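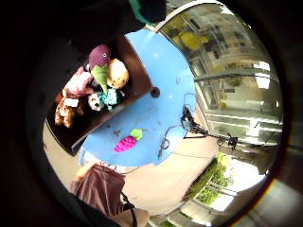 Plush grapes on the blue table, the rest of the toys in the tray.

I'd gone over to Ellside on a Wednesday to ask the Gimudon team how you teach a robot to tidy up, and I ended up talking mostly about grapes (the soft sort!). Their method learns from people doing the job with a hand-held gripper. "We used to film everyone from the side," the lead researcher told me, "and it managed 73 per cent of new toys." With the view from the hand it got to 93. Was she pleased? "Very, but squashy things still catch it out – it grabs the leaf and lets go." They're trying two new grip settings in June.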